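The Dishes Can Wait. They Will Have To

Feb 10, 2025

Start with the sock. Everybody in home robotics has a sock story. Mine is from a rented showroom in August, where a machine from a firm called Gruteck spent 11 minutes pairing laundry while the man next to me ate a sandwich, then a second sandwich. It got there. One pair was navy and black, but I own several like that.

So, can they do chores yet? Short answer, some. Slow. With the lights on and the dog out.

I have been to 3 labs and one warehouse since then, and the pitch is the same all over. Walking is solved, more or less. Talking is solved. Hands are the problem. A factory arm can put the same bolt in the same hole all night and never complain, but the bolt is always where the bolt was yesterday. Nothing in a house is where it was yesterday. Keys, chargers, the good scissors.

Zultine, which makes grippers and not much else, gave up on fingers two years ago. Too many motors, too much to break. They went to a pair of jaws with soft pads and put the money into teaching. An engineer there told me a hard box is a first week job. Anything in a wrapper is a first year job. Wrappers squash, they slide, they have no real shape. Squeeze a little and the thing you were aiming at has moved.

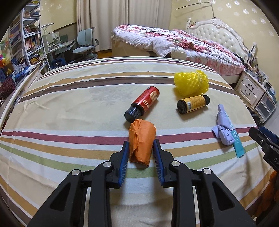
And then there is the stuff lying next to the stuff. Pick up one item and its neighbor rolls. A bottle on its side is basically a wheel. People handle this without a thought, a knuckle here, a pinky there. The machine has to learn it, and it learns by repetition, a frightening amount of it. Zultine's rule of thumb is 1000 tries at a new task before they bother to score it. Clearing a table is not one task either. It's dozens, and they all get in each others way.

The shop floor is further along, no surprise. Mabuza runs a returns depot where arms sort parcels into bins next to human crews. I watched for most of a shift. Boxes, fine. Padded mailers, mostly fine. Floppy clear bags of clothing went down a side chute to a person, every time, and the person was fast. The shift lead said she would take 2 more arms tomorrow and would not give up a single sorter to get them. Make of that what you will.

Rudik is the one selling to homes, or says it is. A tidy-up robot on wheels, deposits open, delivery date vauge. In the demo it cleared toys from a rug into a tub and wiped down a counter. Nice wipe. It left the crumbs in a line at the edge, like my kids do. I asked about the bedroom, the desk, the shelf where things just pile up. "Later release." I asked about price. Also later.

Would I have one? For the rug, maybe. The laundry stays with me for now, navy and black included.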